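Omia Patterns: README

Omia is a collection of repeating patterns from printed household fabrics and wallpapers, put together for anyone who likes drawing, sewing or coding with them. Leaves, sprigs, stripes, dots, marbling, all in one place and all free to reuse!

What's in it

There are 352 patterns in the current release. Of these, 349 have a clean repeat tile, and the other three (the big Erberg florals) are only partial, so please don't try to tile them yet. Each pattern comes as one PNG scanned at 300 dpi, plus a short text file with the motif, the main colors and the repeat type.

Repeat types

We use the plain names: straight, half-drop, brick and mirror. Half-drop is my favorite by far. It hides the seams so well that I had to redo several Valderrama sheets after picking the wrong corner twice.

Motif tags

There are 22 tags. A pattern can carry more than one, so a striped floral shows up under both. Small leafy prints are tagged "sprig" even when they could pass for flowers.

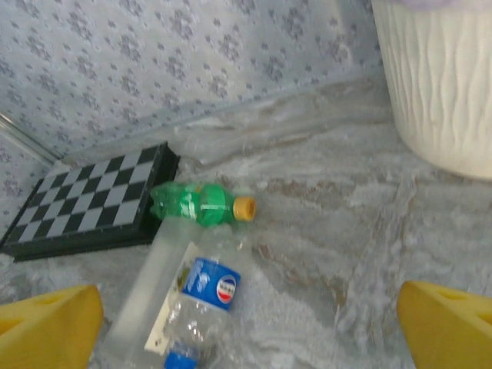

Colors are named by eye on a flat, pressed piece in daylight. Pale grays and lavenders were the hardest, and you may well disagree with some of them. Tell us if you do!

Known problems

The Vatov folder has two duplicates with different names. Some file names still use "grey" and will be changed in the October release.

License

CC BY 4.0. Last updated 27 March 2021.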